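We use cookies to remember your preferences. Accept | Manage

Search the FAQ... Go

Brush care - the stuff you keep asking me

Do I really have to hang my brushes?
I do, every one of them! Tips down, so water runs away from the handle and the glue stays put.

Which rack should I get?
Any wooden one with hooks. I like the fancy carved kind, and four brushes is plenty for a beginner.
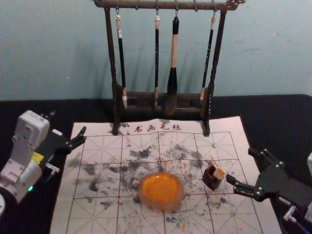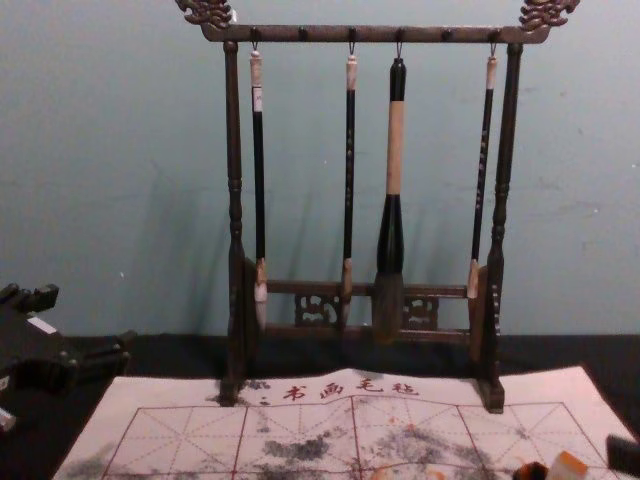
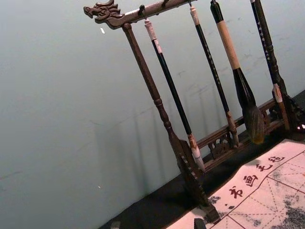
Can I wash the felt?
Cool water, no soap, dry it flat. The stains stay - mine never go and I've stopped caring (it's felt, it's meant to catch ink).

How long does a good brush last?
Around 200 practice sheets for me, then it gets demoted to big messy strokes.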